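Okay, cable planner thread, because the thing I've been fighting since October finally clicked and I'm way too happy about it

Short version: I stopped trying to model the whole cable. Plurkon (our planner) used to fit a 100-node chain to every coil and then fall apart as soon as one loop crossed another

Now it only asks for one thing – a patch of cable with enough free space on both sides for the fingers to close. Grab that, lift 5 cm, look again, replan

The looking again is the good part! Once a bit of cable is in the air, the crossings get so much easier to sort out. Zeyu Du kept telling me this and I kept adding nodes

Planning time went from 9 seconds to under one on the same desktop. I ran it again just to watch the log scroll

Still bad: two arms. Cokik, our collision checker, treats a hanging cable as if it weren't there, so the left arm will cheerfully plan straight through whatever the right one is holding. Léonie Carré has a swept-volume hack that catches up to 8 in 10 of those, and I want the rest

Also still bad: black cable on black cable. The depth is mush where they touch

Grasp scoring is next on my list, mostly the penalty for nearby loops. Big round loops lying flat, like the one under the right gripper, are what I want it to try first, and a coil with a plug resting on it should score lower – I've got that term half written and the weights are pure guesswork so far. If you've tuned something like this, please tell me how!

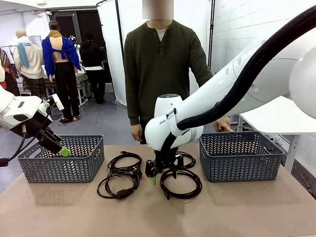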